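Linora Hand-Held Teaching Grippers (pair)
Show a robot a two-handed job with your own two hands. 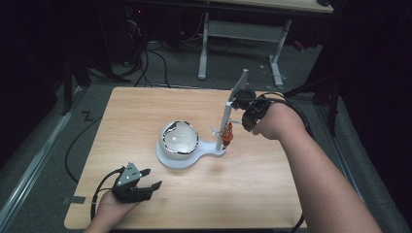

What it is

Linora is a pair of black hand-held grippers, one for each hand, that let you teach a robot by doing the job yourself. You strap them on, stand at an ordinary table and work. The movements of both hands and the opening and closing of the fingers are recorded together, and the recording becomes a demonstration your robot can learn from. The robot can be in the next room or switched off entirely while you do it.

We make them at Lotell because we wanted them ourselves. For a long time we taught everything through a pair of joysticks, and we got quite good at it, but anything that needed one hand to steady and the other to lift was miserable. The first afternoon we tried an early Linora pair, Karla Hinojosa cleared a whole week's list of tasks before tea (and then asked if she could do some more!).

Who uses it

Anyone who needs demonstrations of handling work and would like the person giving them to feel at ease. Most of our users teach small table-top jobs: picking up, holding, tilting, placing, hooking one thing over another. Awkward shapes are where it really shines. A thin upright plate, a round bowl that wants to roll, something tall on a narrow foot – your hands already know how to deal with these, and you don't have to translate that into buttons.

It is also lovely for new starters. Melquiades Nava runs our training mornings and usually has people recording within the first hour.

What you get

Left gripper and right gripper, with straps
Two cables
Linora Record software, with a licence for one computer
Foot switch for starting and stopping a take
Spare finger pads
Printed quick guide
Carry case

How a session goes

Plug both grippers in and wait for the ready tone. Strap up the right hand first if you're left-handed and the left hand first if you're right-handed; the second strap is always the fiddly one.

Hold both grippers still over the table for the zero check. Open and close each pair of fingers fully, twice.

Put your objects in their starting places. Press the foot switch, do the task at a steady pace, and press again when both hands have come away. Move the objects a little and go again.

You can throw out a bad take with a double press. Do use it. A fumble you recover from is often worth keeping, but a take where you stopped to scratch your nose isn't.

Tips from our own table

Work slower than you think you need to, though not in slow motion. Montserrat Salinas suggests the pace you'd use carrying a full cup.

Lead the cables away from your elbows before you start. If one loops over your forearm it will tug at full stretch, and you'll feel it in the recording.

Let the idle hand hover somewhere sensible. It is being recorded too, and a robot will happily copy a wandering left hand.

Mark the starting spots with small bits of tape if you want repeatable layouts, and leave them off if you want variety.

Change over every half hour. The grippers aren't heavy, but your wrists will have opinions by lunchtime.

Working with your robot

Linora Record saves the path of each hand and the finger opening on one shared clock. The Haugland plug-in turns those paths into movements for a two-armed robot, checks reach, and flags any take the arms couldn't follow. It comes as a separate download. If your robot isn't on the list yet, send us the arm lengths and the gripper opening and Kaan Yurt will tell you frankly whether it's worth trying.

How many takes you need depends on the job. For a trial in December we recorded 1432 takes spread over 39 tasks, and the easy ones were behaving well long before we stopped. Anything with a thin edge to pinch took far more patience.

Care

Wipe the fingers with a dry cloth. Wash the straps by hand and let them dry flat. Replace finger pads when the surface goes shiny. Coil cables loosely, please; Baltazar Medrano does our repairs, and tight coils keep him busier than he'd like.

Trying a pair

We lend demonstration pairs for 7 days, and you keep whatever you record. You can also come to the Nilville workshop with your own objects in a bag and have a go at our table. Bring the thing you think can't be taught. We love those.

Guarantee: 2 years on grippers and cables. Finger pads and straps are sold separately as spares.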